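I bartended and stocked for nine years before I moved to the office side at Gimcombe, so I have opinions about bottles. Strong ones, and I'll argue them with anybody. When the company told us in March that the Drurnbridge event kitchen would be getting an arm to handle setup and clearing, most of my old crew went straight to the money question, and fair enough! I went straight to the bottles.

Our integrator, Rivadeneira, works everything out in a simulated kitchen first, red cabinets and all, and they let a bunch of us sit in and watch. I got completely hooked.

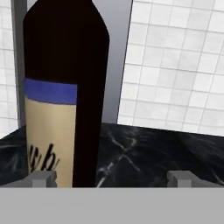
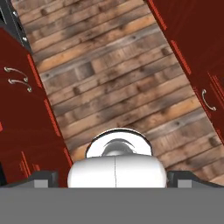
Wood floor and red cabinets in the simulated kitchen.

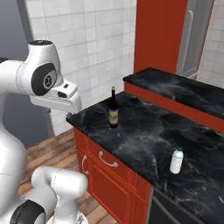
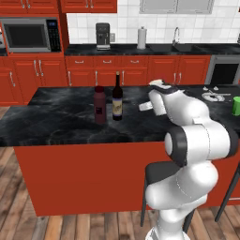
What got me is how much of my old job has to be spelled out. How close do you come in before you grab? Where do you hold a wine bottle compared to a little plastic water one? I picked all that up from a grumpy supervisor and a few broken reds, and I never once had to say it out loud. Now people from the floor are being asked to say it, and I think they should be paid for that as skilled work (currently it's filed under "training," at the regular rate, and that bugs me).

The sales deck says 99 percent. Okay, but we move 1000 bottles on a big weekend, so you do the math on who's holding the mop. That person needs to be on the schedule, with a real title and real hours. The Ferna site went down to 2 people per shift when their arm came in, and the folks I know there say the lifting is easier on their backs and the nights are awfully quiet. I believe both things.

I'm still for it, mostly. My wrists would have loved it. I just want the crew in the room while the decisions are still cheap to change, and so far we've had one meeting, with sandwiches.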